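Oct 18, 2020

Quick one tonight, I have 4 tabs open and a pot on the stove.

So. The play kitchen corner. If you read my last post you know I have been fighting with the toy food since we moved into the Hlongwane Street place. It was in a drawer, then in a shoebox, then mostly under the couch. Stepped on a pretend carrot in the dark last week and that was the end of my patience.

Decided on a little market stall setup. White table against the wall (the old one, scuffs and all, I'm not painting it again), wire shelf on top, basket for the produce. The shelf came from Zaken, that cluttered shop by the bus depot where nothing has a price on it. Very light. I wanted one with two levels you could slide in and out but they only had the fixed kind, and I was tired, and the parking meter was running.

The yellow basket I'd had forever. Used to hold clothespins.

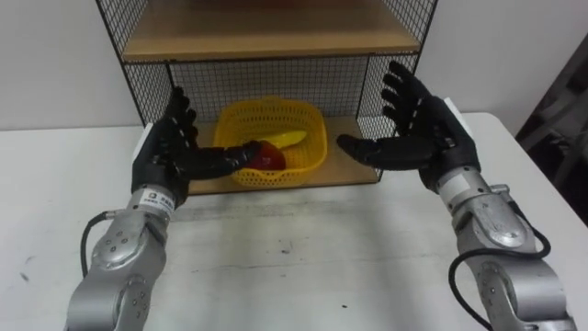
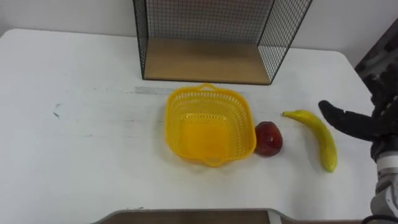 I keep going back and forth on whether the basket should live on the shelf or out front. Out front is easier for small hands. On the shelf looks nicer. At the moment it's out front and I'm leaving it alone until December at least, when all the holiday stuff comes out and I have to rethink every flat surface in this house anyway.

Things I would tell anyone doing the same --

Get a basket with holes in the sides. Crumbs, dust, whatever that sticky stuff is, you can rinse the whole thing in the sink and shake it out. I had a fabric bin before and it got gross so fast.

Don't buy the giant food sets. I almost ordered the Baltura one, 349 pieces, tiny little peas and everything. Who is picking up tiny peas. Me, that's who. We kept a handful of fruit and the rest went in a bag for the school sale.

Put the table somewhere you don't walk through. I had it by the hallway door first and hit my hip on the corner roughly 1000 times before I moved it. Still have the bruise.

Oh and I tried making labels for the shelf on Flistlow (the free version, it puts a logo on everything) and they came out huge, so those are in the recycling. Might just do masking tape and a marker. Or skip it -- a banana doesn't realy need a label.

Next on the list is a hook for the aprons, and I still owe a couple of you the soup recipe, sorry, I know I said that last time too. It's on a card somehwere in the kitchen. I'll type it up when I find it.

Ok pot is boiling over, got to go.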